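2 min read

Quit soda at lunch, week three

Ok quick one, bus in 9 minutes. Still off the stuff at lunch. Headaches gone since early March, sleep maybe better? Hard to say. Natanael Medeiros bet me I'd crack by now and teh man owes me a sandwich from Paiva.

Worst bit is 3pm. Water is boring. Tried the fizzy kind, fine, kind of sad. Walked to Mergate and back instead, 1,205 steps.

More soon, gotta run.

Contact | © Fiment Notes | Back to top
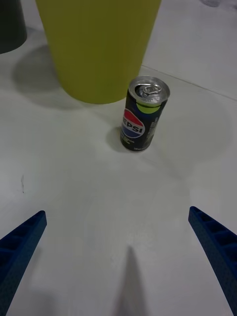
My old lunch buddy, the small Pepsi.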